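阿尔塔德楼公共办公室家具与陈设图集

阿尔塔德楼(Altard)公共办公室的家具更新与空间整理工作现已完成阶段性验收。为便于各部门了解室内陈设的现状、使用规范和后续安排,行政事务部编制本图集,在内部网站公开发布。图集由行政事务部主管谭天佑(Tianyou Tan)审定,文字说明由阿什利·克拉布特里(Ashley Crabtree)整理。

发布日期:2022年1月3日

一、空间概况

公共办公室面积770平方英尺,供各部门临时办公、小型讨论及设备整理使用。该室原为资料存放间,改造之后取消了固定隔断,座椅和工作台均可移动。使用者可按工作内容自行调整布局,使用结束后须恢复原状。

本次更新所涉家具分为座椅、工作台和储物柜三类。座椅由普雷蒂公司(Puretti)供货,工作台与储物柜由贝尔考公司(Berkau)供货,搬运及现场安装由哈达丁工程服务公司(Haddadin)承担。全楼本轮更新共登记家具2,535件,公共办公室所用部分已单独造册,册本存放于行政事务部档案柜,各部门联络人可申请查阅。

二、座椅

办公座椅统一选用黑色。选型阶段,行政事务部向各部门征求意见,收回有效问卷100份,意见主要集中在靠背透气性、扶手高度和椅轮噪声等方面。综合各方意见,最终选定网面靠背并带扶手的型号。采购事务由帕斯夸尔·布斯托斯(Pascual Bustos)负责,样椅在楼内试用两周后正式签订合同。

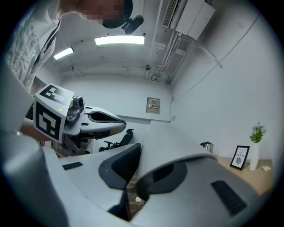

座椅的日常摆放以不妨碍通行为原则。室内中部可以临时放置座椅,但主通道和门口应始终保持畅通。因讨论需要集中使用座椅的,须在活动结束后分散归位,不得叠放,也不得推入储物柜前方的开启范围。

网面靠背不宜承受尖锐物品的压迫,请勿在靠背上悬挂工具包或带有金属扣件的背包。清洁时使用软毛刷或低功率吸尘器,扶手以拧干的湿布擦拭。坐垫如有污渍,请报行政事务部统一处理,请勿自行使用溶剂。

三、工作台

工作台台面高度固定,不设升降装置。设备整理和零件清点应在台面上铺设防滑垫后进行,较重的物品应由二人搬放。台面上不得过夜存放食品、饮料及未加盖的液体容器。

各台配有电源插座一组。使用延长线须事先登记,线缆沿台脚固定,不得横跨通道。伊戈尔·萨夫丘克(Ihor Savchuk)负责电气安全检查,每季度巡查一次,检查记录张贴于室内公告栏。对存在破损、松动或过热情形的插座,巡查人员有权即时停用,并通知相关使用部门。

四、储物柜

储物柜按部门分配,柜门标签由行政事务部统一制作。各部门可自行决定柜内分格方式,但应遵守下列规定:

较重物品置于下层,常用物品置于中层;
柜顶不得堆放纸箱及其他杂物;
电池及充电器单独存放,并标明责任部门;
连续三个月无人使用的物品,由行政事务部联系所属部门清理。

柜门钥匙一式两把,一把由部门联络人保管,另一把留存行政事务部。钥匙遗失应于当日报告,更换锁芯的费用由使用部门承担。人员调离时,联络人须办理钥匙交接,并更新登记表。

五、整理与归位

公共办公室实行“用后整理”制度。最后离开的使用者应检查座椅是否归位、台面是否清空、电源是否关闭,并在登记簿上签字。登记簿原放在门外,现已移至室内公告栏下方。

室内布局调整后如需保留至次日,应在登记簿备注栏写明理由及预计恢复时间。未作备注的,保洁人员将按标准布局图复原。标准布局图由玛尔詹·凯尔马尼(Marjan Kermani)绘制,现行版本为第2版,旧版图纸同时作废。

借出家具须填写借用单,写明家具编号、借用地点和归还日期。座椅借出一般不超过五个工作日。未经登记移出室外的家具,在盘点时按缺失处理,由行政事务部向当日登记使用的部门核实。

六、报修与后续安排

座椅升降失灵、扶手松动、椅轮脱落以及柜门变形等情况,请通过内部报修系统提交,并填写家具编号。座椅编号位于座面底部,工作台和储物柜编号位于右侧板内侧。等待维修的家具应贴上黄色停用标签,集中放置于窗侧墙边,请勿继续使用。

保修期内的维修由供货单位承担,行政事务部负责联系并安排上门时间。因使用不当造成的损坏,经查实后由使用部门支付维修费用。供货单位上门期间,相关区域暂停预约,具体时间以公告栏通知为准。

下一次家具盘点定于六月进行,盘点期间公共办公室暂停开放一天。各部门联络人应提前核对本部门储物柜内的物品,对不再需要的旧家具和配件提出处置意见。符合再利用条件的家具,将优先调拨至楼内其他房间。

对本图集所列规定有疑问,或发现编号、部门名称有误的,请与行政事务部克拉布特里联系。本图集内容将在盘点结束后修订。

行政事务部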